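Deposit fight over scuffs, need opinions

junhao_f
Moving out of my place in Wenton in November. Landlord wants to keep 44 bucks of the deposit for "surface marks". Rent was 1,354 so its not the money - it's the principle. Lease says normal wear is fine, never defines it.

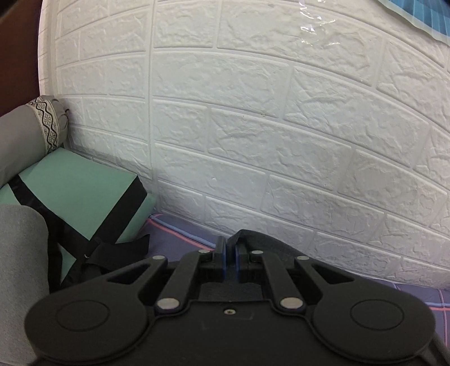
I was there 2 years, paid on time. Do I fight it?

lacey_row
Pay it. Small claims eats a whole morning.

junhao_f
No way. Thats how they get everyone.
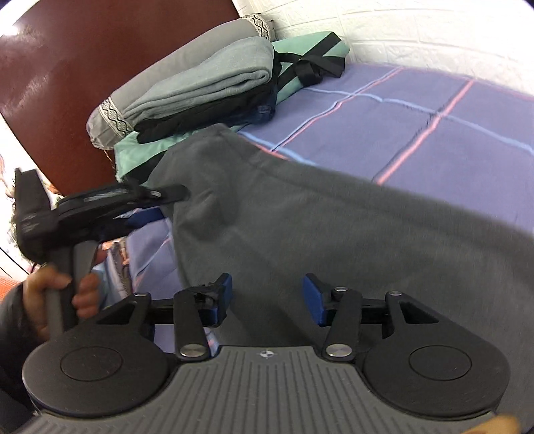
Blue pads, black levers

xcao
Disagree with Lacey. Ask for an itemized list in writing. Mine dropped it after one email.

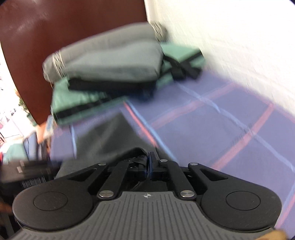

Normal wear means stuff that comes from ordinary use, at least thats how my old lease put it. Holes and burns, sure, charge me. But faint scratches like on those round black pads? I'd call that wear on anything, a countertop too.

lacey_row
Depends on the state tho. Check befroe you email.

junhao_f
Ok, writing him tonight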